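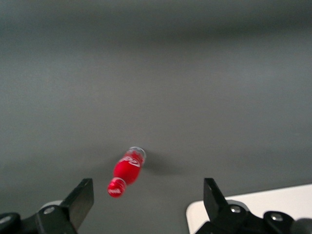
Heating controller loses the night schedule after power cut

Posted 6th November by Building Support, Niltiscombe
Status: solved, under observation

Problem

The heating in the east wing does not go down at night. The Tullar controller shows the schedule correctly on its screen, but the radiators stay at the day temperature until somebody changes them by hand. It started after the short power cut in September. At first we did not notice, for the weather was still mild and the boiler was almost not used. When the cold evenings came, the first person in the building in the morning reported that the corridor was already very warm before the day program should begin.

Equipment

Controller: Tullar wall model with touch screen
Gateway: Sekico, mounted in the meter cupboard
Radiator valves: Boersma, battery type, all on the same channel
Night temperature is set to 15 degrees.

What we tried first

I restarted the controller from the menu. The schedule came back, but the same night there was no change in the valves. Then I switched off the gateway, waited, and switched it on again. After this one valve in the corridor followed the night program and the others did not. I replaced the batteries in the valve of the meeting room, although the display did not show a low battery. No difference.

I also deleted the schedule and entered it again from zero. This is slow work on the small screen, and I would advise to write the old times on paper before. The controller accepted everything without an error message.

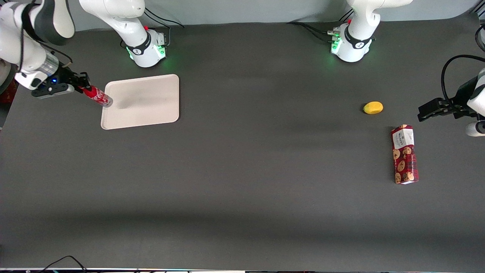 Workroom, east wing: dark table against the pale gray wall, green lights on.

In the workroom I changed the temperature on the valve by hand, to see if it can still close. It closed normally, and the radiator was cold at the top when I came back after lunch. So the valve itself is able to do its work, and the question was only why it does not receive the command in the evening.

Log from the gateway

The support page of the gateway has an export button, but it is hidden under "Advanced". The exported file had 2,207 lines, nearly all of them the same message:

schedule push rejected – time mismatch

I did not understand it at first. On the controller the clock was right. On the gateway page there is also a clock, in a gray line at the bottom, and this one was wrong. It was 14 hours behind the controller. The gateway had lost its time in the power cut and did not get it back, and it refused each night command as coming from the future. Commands given by hand are not checked against the clock, and this explains why the manual changes always worked.
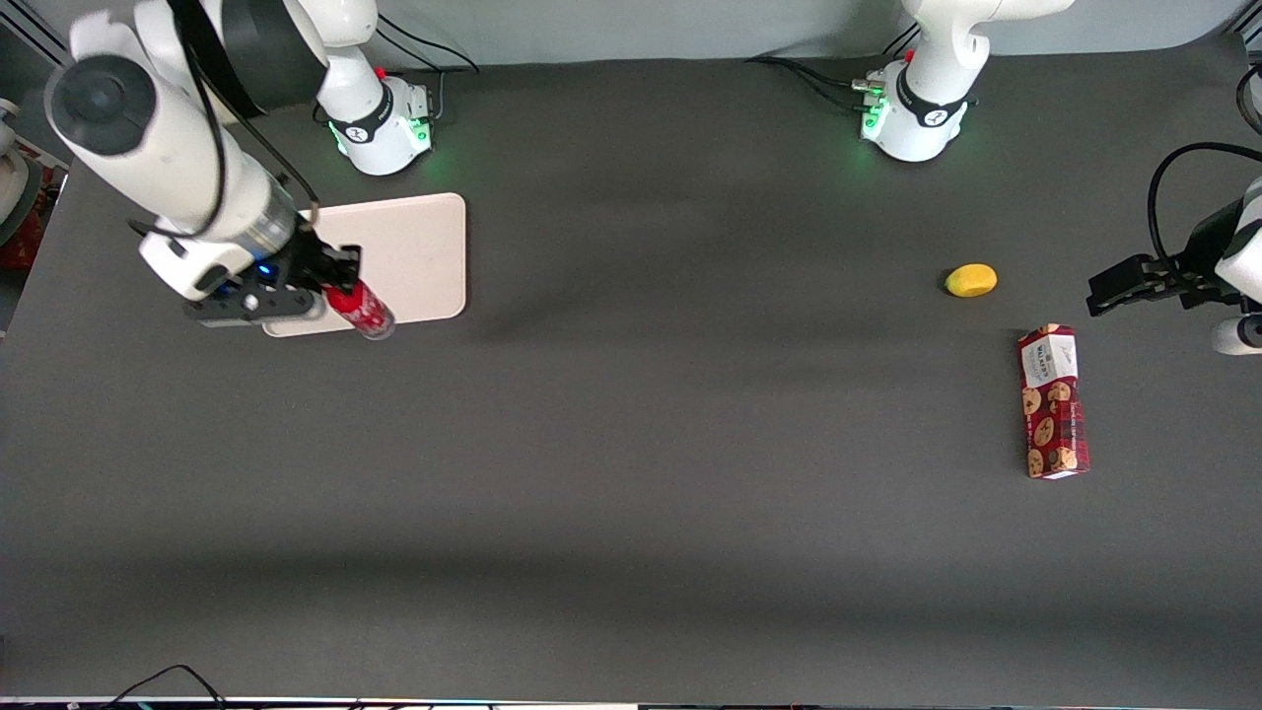
The next question was why the gateway could not correct its clock by itself. It should ask a time server each day. In the network settings I found that the time server field was empty. I think it was cleared when the gateway went back to factory values, but I can not prove it, and the older log entries are already overwritten.

Solution

1. Open the gateway page and go to Advanced, then Network.
2. Enter the address of the time server. We use the one of our own router.
3. Press Save and wait until the page has loaded again. Do not close it before.
4. Check the clock in the bottom line.
5. On the controller, choose "Send schedule to all valves".

Step 5 is necessary. I forgot it the first time and lost one more night with it. The valves keep the last program that they received, so a correct clock alone does not change anything.

After the sending, all valves in the corridor and the workroom showed the small moon symbol in the evening. The meeting room was late – it took until the next morning before the symbol was there. I moved the valve nearer to the gateway, paired it again and put it back, and now it reacts like the others.

Still open

The gateway keeps only the last days in its log, and I would like to have a longer history. I asked the supplier if the memory can be made larger, and I wait for the answer. I also asked if the controller could show a warning when the commands are rejected. For now I compare the two clocks by hand after each power cut, and I have put a note about it on the inside of the cupboard door.

Please leave the ticket open until we had one full week without a warm morning.

Last updated: 16:40, Building Support

Related tickets
Boersma valve makes clicking noise when it closes
Tullar screen stays dark after cleaning
Sekico gateway not found after router change
Hot water too slow in the upstairs kitchen
Meeting room window does not lock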